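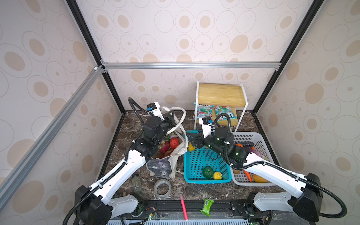

Updated rules for the two-arm cells

The handling rules for the Kituton cells have been revised and apply from 26 June 2021. Most of the changes concern cable hoses and loose items.

Check both hoses before each run. A hose may loop above the arm, but it must not catch on the posts or crossbar when the arm is fully extended.

Only one gripper may be inside a bag or basket at a time. The other arm can work elsewhere in the cell.

Small items such as jars, tape and markers stay clear of the mounting rail. If something drops past the rail, stop both arms before you reach for it.

Produce gets swapped after 16 runs, or sooner if it is bruised. Write the swap in the Livinent log along with your initials.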